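Selow Tabletop Recording Kit
Grultora - Equipment for manipulation research

Product code: SEL-TT
Availability: made to order, next batch ships in December
Support contact: Hayley Pickering

Overview

Selow is a tabletop recording kit for labs that train two-handed robots from demonstrations. It covers the part between the robot and the training code: a head camera mount, a recorder, a set of session sheets and the software that checks each recording before it goes into a dataset. You supply the robot, the hands and the table.

The kit was built for one research method, which we call scattered-start recording, and it is easiest to explain what is in the box by explaining the method first.

The method

Most tabletop datasets start each recording from a tidy layout. The objects are placed on marks, the robot does the task, and the objects go back on the marks. A policy trained this way tends to learn the marks. Move the tape measure a hand's width to the left and it reaches for the place where the tape measure used to be.

Scattered-start recording drops the marks. At the start of a session the operator puts a mixed group of household and office objects on the table, in whatever positions and orientations the session sheet gives. The sheet is generated by the software and no two are the same. The operator then carries out a short list of instructions by teleoperation, such as "pick up the lint roller and put it next to the board". Between instructions the table is left as it is, so the end of one recording is the start of the next. The layout drifts through the session and the robot has to work with what it finds.

Thin, flat and floppy things are included on purpose. Cards, wire stands, folded laptop stands and pulled-out tape are all hard to segment and hard to grip, and a dataset of mugs and blocks says little about them.

Results so far

Prys Yorath ran the first full trial at our Gernville workshop, using the Radu policy as the baseline. Radu was trained twice, on the same robot, with the same number of recordings each time: 1,039 from marked layouts in the first run and 1,039 from scattered starts in the second. Both versions were then tested on 300 attempts with layouts neither had been given before.

The scattered-start version finished 70 per cent of attempts. The marked version finished under half. Most of the difference came from the reach, where the marked version often closed its hand short of the object or past it. Once an object was held, the two versions placed it equally well.

There are limits. The trial used one robot, one table height and one room. Flat cards remained the weakest group for both versions, and we would not claim the method solves them. Objects that had drifted to the far edge of the table were also missed more often than those near the middle. We have not yet tested it on a moving base.

What is in the kit

Head camera mount with tilt lock
Recorder unit with removable drive
Foot pedal for starting and stopping a recording
Table cover, felt, dark colours only
Session sheet software, one lab licence
Printed setup guide

Objects are not supplied. We used to send a box of them with the kit, but labs get better data from things they buy locally and change often. The guide has a list of suggested types and sizes.

Setting up

Allow 10 minutes for the mount and rather longer for the first calibration. The camera should look down at the table from the head, with both hands in view when they are at rest. The cover needs to lie flat - creases show up as edges and upset the checking software. Felt is used in place of vinyl for its lack of glare, and it also stops round objects rolling.

The background doesn't have to be plain. Some labs hang a sheet behind the table, and this is fine for a first test, but we found no benefit from it in the trial. Keep overhead lights steady during a recording and note any change on the session sheet.

Checking recordings

After each recording the software compares camera times with joint times and flags gaps. It also flags any recording where the hands never enter the view. Flagged files are kept in a separate folder and can be reviewed or deleted by hand. Nothing is removed automatically.

Files are written in an open format with a plain text index. 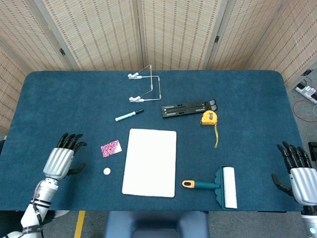
Each line of the index gives the session, the instruction, the operator's initials and the result, so a lab can pull out a single task without opening the recordings themselves. Converters for the common training formats are included with the licence, and Hayley Pickering can help with older ones on request.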